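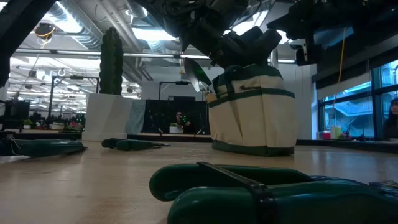 **Lorna Innes**
Bench Safety and Training Lead, Treltville workshop

## Section 4: Setting up and running the tool-bag task safely

Welcome to Section 4. If you have worked through the first three sections you will already have the arm powered, levelled and talking to the Clota controller, and you are very likely itching to pick something up! Please bear with me for a few pages first. The tool bag is a lovely job to learn on, with soft sides, hard contents and plenty of green handles to reach for, but it is also the job on which people new to the bench make most of their mistakes, and I would much prefer you read about them here.

The rules below are our house rules. They sit on top of the risk assessment for your own site and never replace it, so where the two disagree, follow whichever is stricter and drop me a line so that I can put the manual right.

### 4.1 Before you touch the bench

1. Read the risk assessment pinned beside the controller and sign the sheet underneath it. Yes, every session, even if you signed it this morning.
2. Tie back long hair, tuck in lanyards and take off any loose scarf or bracelet.
3. Press the emergency stop, check that the arm refuses to move, then release it. Do the same with the second stop on the far side of the bench.
4. Walk once around the whole cell. Look for bags on the floor, chairs pushed into walkways, and the legs of light stands and backdrop stands, which have a way of creeping outwards over a long afternoon.
5. Tell anybody sitting or standing nearby that you are about to start, and wait for an answer. A nod will do.

> **Note:** People working behind a backdrop can be very hard to see from the operator's chair. Speak to them by name if you can. The panel is cloth and thin board; it is there to give a plain background and must never be counted as a guard.

### 4.2 Laying out the table

The table wants to be tidy without being bare. A few tools lying about are part of the task, so by all means leave them out, only do it with a bit of thought.

1. Stand the tool bag upright with its opening towards the ceiling. Canvas bags soften with use, so give the rim a gentle tug all the way round to open it up.
2. Place the hand trowel in the bag so that the blade leans out over the rim. Keep the point facing away from the operator's side.
3. Push small tools well down into the outer pockets. If a handle pokes out, that is quite all right, as long as you have entered it on the layout card.
4. Lay the remaining hand tools flat on the table, handles and all. Nothing should be balanced on anything else.
5. Put planters, pots and other scenery towards the back of the table or beyond it. Move the arm slowly over the full path at least once to be certain it clears the tallest plant.
6. Run any loose cord along the edge of the table and tape it down. If a cord has to cross the top, record it on the card and keep the arm's path well away from it.
7. Close and latch every tool that has a latch. Cutting tools stay out of the bag until you have been signed off for Section 6.

> **Caution:** Never straighten the bag, nudge a tool or pick a leaf off the table while the arm is enabled. I know it only takes a second. Put the arm into hold, wait for the lamp to go steady, and then reach in.

### 4.3 Setting the limits

Our arms leave the stores with the Dantas settings file loaded, and that file is set up for wide open spaces. You will need to bring the limits in for bench work.

1. Open the limits page on the controller and choose **Bench, soft container**.
2. Set the height at which the arm pauses above the table to 400 mm. With our bags this leaves a comfortable gap over the rim.
3. Set the side boundary so that the gripper can come no closer than 300 mm to any edge of the table where a person might stand.
4. Set the speed to level 2. Please don't be tempted to go higher for your first sessions, however smooth it looks.
5. Save the file under your own name. Do not save over the shared one.
6. Write the limits on the layout card, and ask a second person to read them back to you from the screen.

If the controller shows code 474, it has found a boundary that crosses one already stored. Clear both and begin again from step 1. Trying to mend the old boundary a little at a time usually ends in tears, and I speak from a very long evening last April.

### 4.4 Reaching into the bag

1. Bring the gripper over the opening with its fingers pointing down, then let it pause. Use the pause to check the fingers against the rim from your own position, and ask your partner to check from theirs.
2. Lower slowly. If a finger touches the canvas, stop, raise and line up again. Canvas will fold and follow the finger down, and the bag may then come up with the arm.
3. For the trowel, aim to close on the handle where you can reach it. Where only the blade is showing, take it by the flat faces and use the lightest grip setting.
4. Lift straight up until the tool is wholly clear of the bag before making any sideways movement.
5. Set the tool down flat and open the fingers fully before raising the arm.

> **Caution:** A metal blade held by its faces can turn in the grip. Keep everyone outside the marked floor line until the tool has been set down.

> **Note:** Watch the cables as well as the fingers. Cables that hang from the arm need enough slack for the lowest reach, yet not so much that they drag over the table or snag on a plant.

### 4.5 Visitors and passers-by

Ours is a shared room with big windows, and people do like to stop and look. I am glad they do, and I would never want anyone to be made to feel unwelcome. All we ask is that visitors stay outside the floor line, that one operator keeps their eyes on the arm while the other does the chatting, and that the arm goes into hold if anybody steps over. You don't need to ask permission to stop. Any person in the room may press the emergency stop for any reason, and whoever presses it is to be thanked.

### 4.6 Finishing off

1. Park the arm in its rest position, away from the bag.
2. Put the controller into hold, then switch off the arm. Wait for the fans to fall quiet before you lean over the table.
3. Wipe soil and grit from the tools and check the finger pads for nicks. Worn pads go in the Tultance returns box with a label saying which arm they came from.
4. File the layout card, including any stops you made and what led up to them. Near misses go on the card too, please, however small or silly they may seem.
5. Water the plants if it's your turn, with the arm switched off and the can kept well clear of the controller.

Questions about the limits file should go to Jeferson Bittencourt, who looks after the controllers. Anything to do with training, sign-off or this manual comes to me. Section 5 covers handing a tool from the arm to a person, and you will need a signed card for this section before you start it.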